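Open day at Hasgate, or how I learned to love the clipboard

I went to the robotics open day at Hasgate on 29 Jun 2024 expecting something with lasers. What I got was a handling standard, a sticky name badge and a surprisingly good cheese scone. Visitors were let in by groups of 8, each with a guide. Ours was Elias Nimri, who writes the house rules for the tabletop work and has the patience of someone who has explained them before.

Our first stop was the food-box bench. 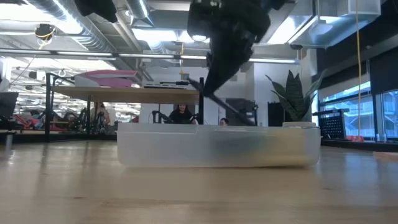
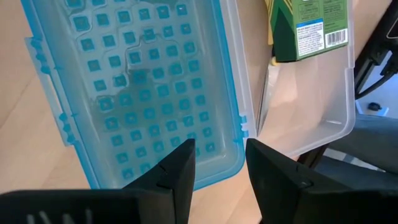
The rule book

It runs to 58 pages and is kept on a string, like the pen in a bank. Elias read us the parts he thought we'd enjoy. Section one covers what may go on a table: household things, clean, and nothing anybody would be sorry to lose. Section two is all lids. A lid and its tub count as two objects, even when clipped together, and a lid may be put down either way up so long as the log sheet says which. A man in our group asked whether that mattered. Elias told him about a previous edition in which it hadn't been written down, and a fortnight of records that had to be done again.

Clear plastic gets a page to itself. Frosted tubs are awkward for cameras, so the rule is to check the view from the wrist as well as the view from the side before starting. Neither will do alone. I have the same trouble finding the end of the cling film and have never thought to write a procedure.

People and arms

This was the part I'd come for, professionally speaking (I sit on the safety side at Odell, where our most dangerous machine is the franking press). The Hasgate rules are short here. Nobody reaches over a table while its arm is live. The person running the arm says "moving" out loud, every time, and feels silly for the first week. Anyone can call a stop and doesn't have to give a reason until afterwards.

New starters do 202 logged runs before they may work without a second person. I asked why 202. The first 2 are for finding the stop button, apparently, and don't count.

Cables have their own paragraph, and it has plainly been argued over. Overhead where possible, never across a walkway, and tied back at the joint with enough slack for the full reach.

The paperwork

Each run gets a sheet: what was on the table, who was at it, what went wrong. "Nothing" is not accepted in the last box. Elias has 2,000 of these in binders and can put his hand on a bad one very quickly. The binders are made by Fornier and the rings don't meet properly, a matter on which he spoke at more length than he did on collisions.

A woman from Zariņš wanted to know if the rules would be shared with other labs. They will be, once the section on liquids is finished. It was meant to be ready for last October.

Getting there

Parking is round the back and the sign for it faces the wrong way. Wear flat shoes, leave your bag in the lockers, and get to the scones before the group in front.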